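Progress report to the Quaye Fund
Shared hand tools for the Rultis repair rooms
Reporting period ending November
Prepared by Liis Ramanauskas, with figures from Kojo Tetteh

1. Where things stand

The grant was meant to get hand tools out of people's drawers and into sets that any repair room could borrow, use and return complete. At the halfway point we have sets, we have borrowers, and we have returns. I am less sure about complete. What follows is my own reading of the numbers, and Ilse Hermans, who wrote the original proposal, takes a more cheerful view of some of them.

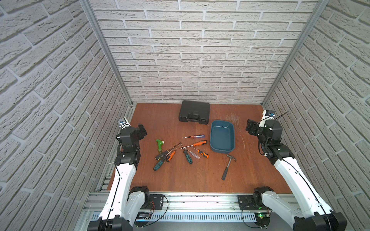
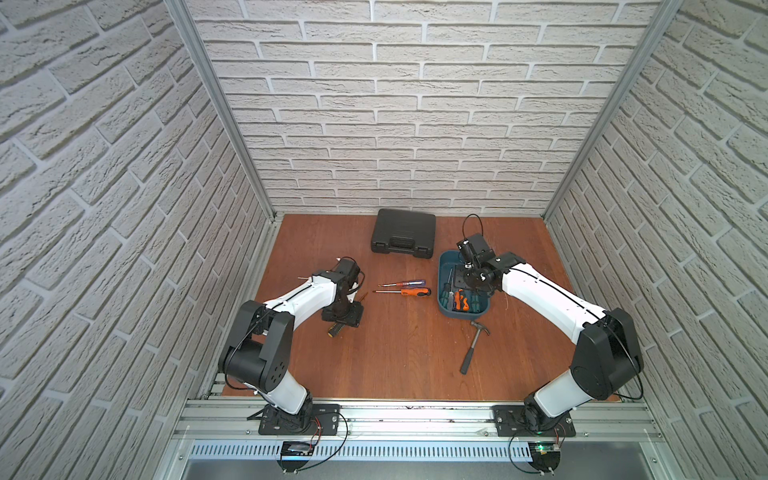
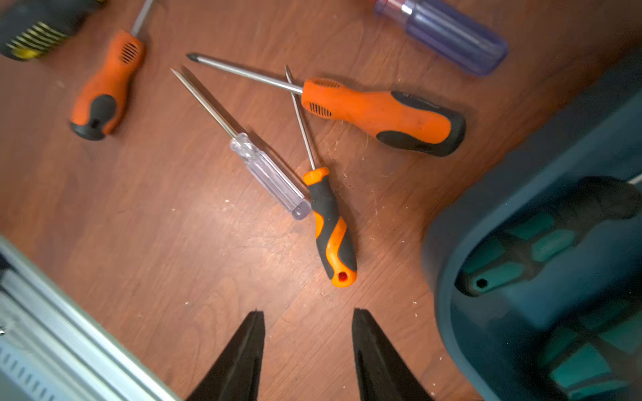 The proposal allowed four minutes to sort and check a returned set. That was optimistic. A hammer takes no time. Screwdrivers are the slow part, as they come back in every size, with tips that have to be looked at one by one, and handle color tells you very little about what is at the other end. Kojo timed the sorting over the whole period and the four-minute target was met only when a set had barely been used. I would like the target dropped from the next report. Ilse would like to keep it and "work toward it." We have agreed to leave that to you.

2. Loans and returns

Tools entered on the list at the start: 359
Tools accounted for at the last check: 264
Loans made: over 200

The loan figure looks good and I would ask you not to lean on it. A loan is logged each time a set leaves the building, so a room that takes the same set out every morning for a month counts many times over. Abdul-Rahman Atinga has begun a separate list of how many different rooms borrow from us. It is shorter than we had hoped, and he wants another period of data before putting a number on it. I think he is right to wait.

The gap between the first two figures needs explaining, and I can explain part of it. A number of tools were listed twice when the Bekus and Jaken stores were merged, once under each store's old labels. Others are with borrowers past their return time. The rest I would call lost until somebody shows me otherwise. I can't yet say how large each of those groups is, and the split given in the interim note was a guess. Please disregard it.

3. Trays or cases

We said we would find out whether open trays or closed cases bring more tools home. Rooms say they prefer trays, and I believe them – you can see what you have and put things down in a hurry. What I don't see is any proof that trays come back fuller. The rooms that asked for trays were already our more careful borrowers. Rooms with cases may simply be shutting the latches without looking inside.

To settle it, half the rooms will change over next period, trays for cases and cases for trays. Iddrisu Aryee has drawn up the list. Two rooms have objected and will probably have to be left out.

4. Labels

The adhesive labels were a mistake. They curl on rubber grips, and on smooth plastic handles they slide off with the first oily hand. We went ahead with them on the supplier's word and without a trial, and that was my decision. The unused rolls can't be returned. Iddrisu is trying a dab of paint near the end of the handle, one color for each set. So far it has been tried on one set only, and I make no claims for it.

5. Money

Spending is under budget, mainly because we held off buying replacements. It shouldn't be read as a saving. If the missing tools don't turn up we'll have to buy a good share of them, most likely in the first weeks of the next period. The label money is gone. Storage at Bekus cost what we said it would.

6. What we ask of the fund

Permission to move the remaining label budget line to replacements.
A decision on the sorting target.
Agreement that the next report count borrowing rooms as well as loans, even though the result will look smaller.

A full recount is planned before any new tools are bought. Kojo will run it and Abdul-Rahman will check it against the old Jaken list, which is on paper and missing its second page.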